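Llegué a Collumgate un domingo a las diez, con un hambre tremenda, y Kerstin Pfeiffer me recibió hablando ya de bandejas. «Las ovaladas me tienen enamorada», me soltó antes de darme los buenos días (¡y yo sin café!).

Kerstin lleva la pequeña tienda Brillgate, donde vende bandejas de mesa y poco más. Empezó con 2 modelos y ahora tiene 39, casi todos en tonos oscuros. «El verde muy oscuro, ese que según la luz parece negro, es el que más me piden. Le pones encima unas aceitunas o un queso fresco y ya tienes la mesa hecha».

Le pregunté por qué tanta insistencia con el borde levantado y se rio. «Porque yo soy de las que corren por el pasillo con los vasos llenos, hija».

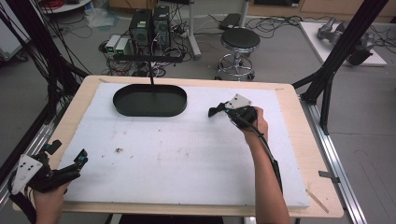 De la forma también hablamos largo rato. A Kerstin le gustan las alargadas, con los extremos redondos y los lados rectos – «como una pista de atletismo», dice – y las prefiere sobre una mesa de madera clara, sin mantel. Yo, que soy de mantel hasta para merendar, protesté un poquito. No hubo manera.

«Mi madre tenía una redonda enorme y no cabía en ningún armario», me contó. «La guardábamos detrás de la puerta de la cocina, y cada vez que alguien entraba, ¡pum!».

Me fui con una ovalada de 44 centímetros bajo el brazo, y todavía no sé dónde la voy a meter.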